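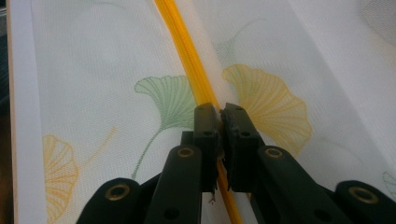 The fault log at Himwood Soft Furnishings had room for 100 characters per entry, and Nadine Issa had learned to be rude in 99 of them.

On Monday she used the lot. "Unit 4 will not let go. Not of the cord, not of the curtain. Have asked it nicely. Have asked it otherwise."

It came back rejected for length, so she took out "nicely".

The order was for the Laven, a seaside hotel that had been grey for thirty years and had now discovered leaves. It wanted 44 pairs of sheers, white, ginkgo all over, green ones and yellow ones, with amber cord to go with them. Nadine had run the first pairs through by hand to show the machine what was wanted. Squeeze the grips, take hold of the cord, lay it down the cloth, open the grips. Unit 4 had watched all this through its little lens and absorbed everything except the last bit.

"It's a confidence issue," said Dima Abou Jaoude, who had been sent by Norkex with a laptop and a very clean coat.

"It's got plenty of confidence. It's had hold of that since ten past eight."

"Its confidence that the cord is down. It scores itself out of 100 and opens when it's sure. What's it at?"

Nadine looked at the screen. "Six."

"Ah."

They stood and watched it not being sure. Every few seconds the arm gave a small tug, the sort you give a door you know you've locked, and the sheer crept another inch across the table towards it. Three yards had gone that way already and were piling up at the base like a bride who had sat down suddenly.

"Can't you just switch it off?"

"If I cut the power it holds. That's the safety feature. So it doesn't drop things on people."

"It's a curtain."

"It doesn't know it's a curtain," said Dima, a little stiffly.

Old Moussa's name was still over the door of the cutting room, and so, on a nail beneath it, were his shears. Nadine went and fetched them. Dima saw them and put her coat between Nadine and the arm.

"There's a procedure," she said. "There's a release code. I've got to ring for it."

She rang. She was given music. The arm tugged, and a yellow leaf slid over the edge of the table and out of sight.

The code, when it came, was 556. Dima typed it in. Unit 4 considered the matter, rose eighteen inches into the air with the Laven's curtain still in its fingers, and stopped there. A new line appeared on the screen.

"What does it say?" said Nadine.

Dima read it twice. "It says the cord's down."

"And how sure is it?"

"Ninety-eight."

Nadine took the next pair off the stack, sat down at the old machine by the window and found her thimble. After a while Dima took off the clean coat, hung it on the nail where the shears had been, and asked which end of the cord went first.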